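Guides > Clothes > Selling second hand

Posting a parcel of old clothes without overpaying

Last updated September
Wednesday, by Keerthana Thomas

Quick one as I keep getting asked. Wash everything first, no softener. Dry it fully, overnight if you can. Check pockets, cuffs, under the arms. Missing button? Say so in the listing or you'll get it back.

Do the measuring before you fold. Pit to pit, then shoulder to hem, then sleeve. Garment flat, buttons done up, don't pull it. Write it down straight away, I never remember.

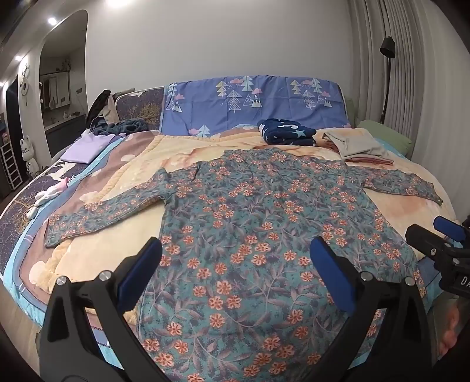 Then weigh it, bag and all. Kitchen scales are fine. A thin blouse of mine came to 291 g, so I keep everything under 2000 g and split the order if it goes over. Fold sleeves in, then thirds, squeeze the air out befor you seal.

Tape over the old label if you're reusing a bag. Postcode in capitals. Return adress on the back, small.

Get proof of posting. Every time!! The Meladside counter shuts for lunch so go early. Kamala Naidu lost a 34 quid claim over a missing receipt.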